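Roren hand-held gripper kit: review

Posted Jun 6, 2021 by Folasade Edet

The Roren is sold as a quick way to record grasping demonstrations without tying up an arm. You hold the gripper, you do the task, the software turns it into training data. The starter kit costs £400, or £800 with the second gripper and the longer licence, and the sales page promises you'll be "collecting in minutes". I took most of an afternoon, and I have set up worse.

Build

Fine at the price. Two chunky black fingers, simple mounts, nothing that feels precious. I'd want to know what replacement fingers cost before buying, and Roren's shop page won't say. My email about it went unanswered for 4 days and then got a link to the same page.

Soft items

The brochure makes a lot of cloth and knitwear, so that is where I spent my time. Folded tea towels went well enough. Fuzzy mittens, stacked in a pair, were much less convincing: I wanted the top one and kept getting both, or a pinch of fluff. Some of that is my technique. But the guide has one paragraph on soft goods and it amounts to "approach slowly". Dariusz Tomaszewski, who has used the older Gasis kit for years, had a go and did slightly better than me, with more swearing.

Small flat things are hopeless on a bare table. Coins just skate away from the fingers. Roren doesn't claim otherwise, though the word "everyday" is doing a lot of work on that box.

Of my 196 recordings the software threw out more than I'd like, with no reason given beyond a red cross. An update was promised for December. I'm still waiting.
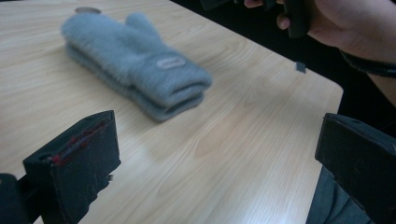 Software

Windows only, and it wants an account before it will open a file you made yourself. Export is plain and works. I would borrow one before paying for the bigger bundle.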